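Fernness Household Textiles Survey: README

Overview

This dataset holds 1,631 records of household fabrics and table coverings, collected from homes in the Grusville area. Each record covers one item: what it is, what it is made of, how it is cared for and where in the house it is kept. The survey ran in two rounds. The second closed in July.

Current version: 2. The earlier version used a different fiber code list and should not be merged with this one without the lookup table in fibers.csv.

Files

items.csv: one row per item, 49 columns
fibers.csv: old and new fiber codes
care.csv: wash, dry and iron settings, keyed on item_id
rooms.csv: room codes and furniture codes
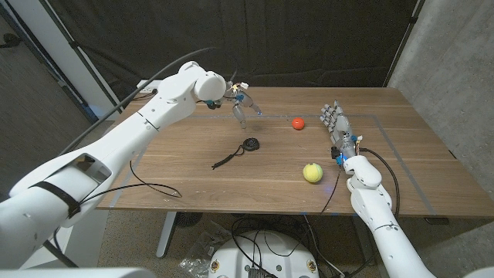
All files are UTF-8, comma separated, with a header row. Missing values are left blank. A zero is a real zero. Text fields containing commas are quoted.

Key fields

item_id: unique, never reused
fiber_main: fiber with the largest share by weight, taken from the label
fiber_source: L for label, H for householder, U for unknown
width_cm, length_cm: measured flat, rounded to the nearest whole centimeter
wash_temp_c: usual setting reported by the householder, which may differ from the label
surface: furniture the item is normally kept on, if any

Known problems

Round one did not separate cotton from cotton blends when the label was missing. Those rows carry fiber_source U and should be dropped from any fiber comparison.

Records from the Estano district list curtains as pairs. Everywhere else a curtain is a single item. The pair_flag column marks the affected rows.

Color was entered as free text. Gray and grey both occur, as do charcoal and slate. No cleaning has been applied.

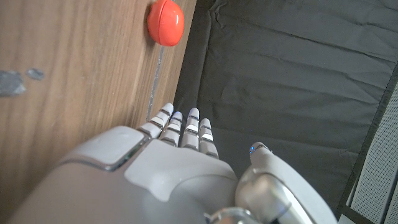 License and citation

Free for non-commercial use. Cite as: Sethi Textile Archive, Fernness Household Textiles Survey, version 2. Corrections go through the issue tracker, with the item_id in the title. The tracker is checked every Friday.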